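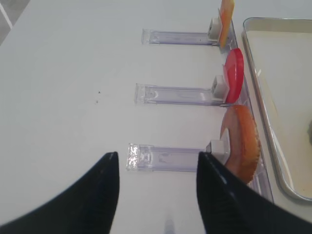 Clear holders on the bench, each gripping one round item on edge. Metal tray at right.

FOR IMMEDIATE RELEASE

Silitz workshop opens its home-built sandwich arm to visitors

12 May 2023. Silitz, the shared workshop on Derketti Street, will show its Wesidance arm in June. Two evenings, free entry, doors at the side. Bring closed shoes.

Wesidance is a two-finger gripper arm built by members after hours. Parts bill so far: $990. Most of that went on motors, the rest on acrylic and a second wrist camera after the first one quit. The job is simple to say. Take a round item out of its clip, lay it flat, go back for the next. Harder then it sounds, thin round things roll. 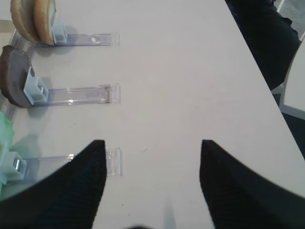 2 min read

Bread halves get a holder of their own, standing up pressed together in a white clip. The clips are on their third redesign, earlier ones pinched too hard.

The team has logged 471 practice picks and will post the log, the clip drawings and the wiring notes before the first evening. Free to copy. Gripper fingers were reworked from an older Þorgeirsson kit, narrower at the tips now.

Still to do: faster return move, quieter base, a proper stop buton.

Press welcome both evenings, please write ahead to the Silitz front desk.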